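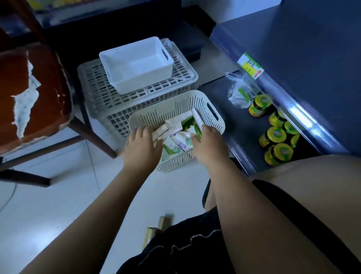

Stavel: Council postpones decision on wind turbines again

The municipal council of Stavel has again made no decision about the five wind turbines on the Bloxham ridge. After a debate of almost three hours, the members voted to wait for a second noise report, which was ordered in September.

The developer Prarnik wants to supply 2,000 homes with electricity from the site. Council member Hayley Lightfoot said that the town cannot complain about high energy prices and at the same time refuse every project. "We have talked about this ridge for years," she said. "The people want to know what will happen."

Her colleague Aleksandra Kołodziej sees it differently. She is in favor of wind power - but she demands that the turbines stand at least 1,000 meters from the nearest house. In the present plan, two of them are closer. Prarnik answered that it can move one turbine, but for the other there is no suitable ground.

The noise report can be read at the town hall as soon as it arrives. Written comments from residents are accepted until October 27, 2026.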